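Handout 4: Visit to the Gelero workshop in Fanwood

Course: Introduction to Robot Handling
Visit date: Fri 9 August
Please read before the visit and bring it with you. The last section is for your report.

1. Where we go and what we will be shown

Gelero has its workshop on the second floor of the Kubíček building, entrance from the yard side. The group is 22 students, so we will be divided into two halves. The first half begins with the hand-held gripper, the second half begins with the planning software, and after the coffee break we change places.

The demonstration is about picking objects from a mixed table. You know from Lecture 3 that a stiff box is an easy case, as its width does not change when the fingers close. At Gelero they work mostly with the difficult cases: thin foil packets, soft bags, plush toys, tubes. The person who demonstrates holds the gripper in the hand and performs the pick, and the recorded motion is used later for training the arm. One finished set for a table contains 147 picks.

2. What to observe at the gripper table

Stand on the side of the table and look at the fingers, and do not look only at the object. The two fingers close toward each other, and each has a soft-looking pad on its face. Ask yourself where on the packet the pads make contact. With a foil packet the usual choice is the middle, but if the content has moved to one end, the middle may be almost empty and the foil only folds.

Observe also the neighbors of the object. When packets are close to each other, the finger needs a free space to go down. A beginner often pushes the second packet away without noticing it — this counts as a failed pick in the Gelero rules, even if the first packet is lifted correctly.

In the picture a crumpled red snack packet is between the two fingers, and a second, more orange-red one is right beside it. Look how the foil has folded, and compare with the torn dark blue bag in the middle of the table. Which of the two would you prefer to pick, and from which direction? The printed tablecloth is also worth a thought: a vision system must separate the cherries and the hamburger on the cloth from the real things on it.
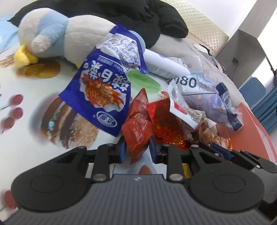 3. Trying it yourself

Each student may do 2 picks. Close the fingers slowly, wait one moment, then lift straight up. The handle is wider than it looks, so persons with small hands can use both hands.

4. Report

One page, to be uploaded to the Simamitz folder before the next lecture. Describe one pick which failed and give your opinion why. A sketch of the finger position is required — it can be drawn by hand. The maximum is 56 points, and a report without the sketch receives half of them.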